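Notebook, sim demonstrations – Dosel scenes, wrist view
3 May 2025

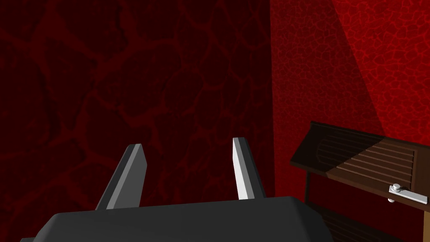 Started with the room set again. The goal for this batch is still 300 accepted demonstrations, and when I opened the log this morning we had 119. I did not hurry today. The last session gave many episodes which looked good in the table and bad in the replay, and I do not want to repeat this.

Setup as left on the rig computer: Dosel scene generator, Kikeck for teleoperation, recording in the McIntyre format (one folder per episode, actions and both camera streams together). The training machine was busy with the Fusivon job all morning, so nothing was trained today and all remarks about quality come from replay only.

Before recording I went through the wall materials. Dosel picks a material for each wall of the room at reset, and the scale of the pattern is picked separately. In one of the red rooms both walls of the corner have the same cracked-stone kind of material, but on the left wall the cells are huge and on the right wall they are very small. At first I thought it was a bug in the loading. I read the configuration and it is as written: scale is sampled per wall, with no link between neighbors. I leave it on. For the policy it is only one more thing to ignore, and we want it to ignore walls.

What I like less is the light. The lamp position is random also, and in this room the left wall is completely in shade while part of the right wall is lit strongly, with a hard diagonal edge between. The same kind of edge crosses the top of the slatted furniture. On the shaded side the slats almost disappear. With the eyes I can still guess where the surface continues, but I know the room. Somebody who drives it the first time will probably come in too low on this side.

I drove a few episodes there to test this on myself. Notes from them:

– Approach from the lit side is comfortable. The white part at the front edge gives a good reference and I could slow down early.

– Approach from the shaded side, I touched the edge of the top with the outside of the right finger in one episode. Contact is only in the force log, I did not notice it on the screen. Deleted.

– When the wrist is pitched down too much, the palm housing covers the lower shelf and I lose the feeling for height. Better to keep the wrist flatter until the fingers are past the edge.

The third point is for everybody. Please look at how much of the wrist image the housing takes. It is a wide part and it stays at the bottom of the picture all the time, so everything behind it is guessed from the second camera. I used to look at the second camera only for checking, now I look at it during the whole descent.

Task definition

I rewrote the task text, as two of us understood it differently. New version, please copy it into the episode sheet:

Start with gripper open and nothing between the fingers. Go to the white part on the front of the furniture. Stop before contact, hold still for one moment, then close. Open again. Go back to a free position. Do not push the furniture.

The old text said only "reach and grasp". Some episodes therefore have no stop, some have a long stop, and one operator (me, in November) closed the fingers already on the way. In a replay this looks elegant but the learner gets a mixture. From the November set I would keep only those with the stop. I have not sorted them yet.

About the stop: it does not need to be measured. Kikeck has a small pause marker and I tried to use it, but pressing the key makes my hand shake on the controller and then there is a small jump in the action just when it should be zero. I prefer to stop without the marker and find the place afterward from the velocity. The script for this exists, it needs only the episode folder.

Episode start

Random start pose is too wide in my opinion. In some resets the arm begins with the fingers pointing into the corner of the room and the furniture is only at the lower right of the view, half outside. This is legal by the configuration, and a policy should be able to recover from it. But the operator needs the first seconds only for orientation, and all this looking around is recorded as if it was part of the task. Then we train a robot which hesitates.

Two possibilities:

a) make the start range narrower, so that the furniture is always well inside the wrist view;

b) keep the range and start the recording only at the first real motion of the operator.

I chose b) for today and changed the threshold in the recorder. It works for the long waiting. It does not help if the operator moves the arm a little to see better, and I do this often. So I tried a rule for myself: look at both camera views with the hands off, decide the path, then move, and do not correct the view by moving. It is harder than it sounds. After lunch it was already a habit.

Results of the day

I recorded until the middle of the afternoon and accepted 32. This is less than I hoped, but I am satisfied with the replays. I rejected 11, and I wrote the cause for each in the sheet. Most of them are the same two causes: contact with the edge of the top, or fingers closed before the white part was well between them. The second one comes from depth. In the wrist view the fingers lean toward each other by perspective, and when the target appears centered between the tips it is still in front of them. I had forgotten this after the break. It would be good to drive two or three throwaway episodes at the beginning of every session and not record them at all.

For the sheet: rejected episodes stay on disk in the folder "out", with the cause in the name. Do not delete them anymore (I deleted the one above before I had this idea). If we later train some success detector, we will want them.

Rendering

I compared the fast and the slow renderer on one episode, same actions. In the fast one the shadow edges are hard, as written above, and the dark areas lose nearly all texture. In the slow one there is some bounced light, and the slats in the shade are visible again. The actions do not depend on it, so we can record in fast mode and render again at night in slow mode. The disk will not be happy. I did not calculate the size, I will do this before I start anything.

Also I am thinking if the hard shadow is maybe useful. The real lab has one window and in the morning there is a very sharp line over the bench. If all training images are soft, the policy may take the line for an edge of something. My proposal is to keep both versions in the training set, same episode, two renderings, and to check that they do not land on different sides of the train and validation split. This happened once with the color variations and the validation number was beautiful for a week.

Small things

The gripper model has no logo, no screws, nothing on the face of the palm. The real one has a cable and a label, and after some months also scratches. Since the palm is in every single wrist image, I think a bit of variation there would be worth more than ten new wall materials. It can be simple: change the gray a little, put some random dirt. Dosel can do it if the palm has its own material slot. I looked, and in our file the palm and the fingers share one. Needs to be separated in the model first.

Kikeck lost the connection one time in the middle of an episode. The arm stopped correctly, but the recorder continued and saved a long tail with no motion. I cut it by hand. If you see an episode much longer than the others, check the end.

The controller trigger: the first part of the travel does nothing, then the fingers start suddenly. I put a softer curve in my user profile. If you want to have it, copy the profile, but do not change it in the common settings in the middle of a batch. Otherwise half of the closings will look like one person and half like another. Well, they do already, a little.

I also changed the chair. With the low one my elbow was hanging, and the vertical motions were not straight. You can see it clearly if you plot the height over time of the earlier episodes of mine, there is a small wave in all of them. With the elbow on the table it is gone.

Open points

– Sort the November episodes by stop / no stop.
– Separate material slot for the palm.
– Estimate disk for the slow rendering, both cameras.
– Ask the others if the hands-off look at the beginning is acceptable for them. I would not like to force it.
– Start range: try variant a) on a small set, compare only the first part of the replays.
– Shaded side approach: maybe we need more of these and not fewer. Now I avoid them without wanting to, and the set will show this. I will make a list of seeds where the furniture top is partly in shadow and drive them one after another.

The seeds for the last point I have partly already, they are in the text file next to the episode sheet. The red room from this morning is the first one. I will begin with it next session, after the throwaway episodes, with the wrist flat and coming from the left.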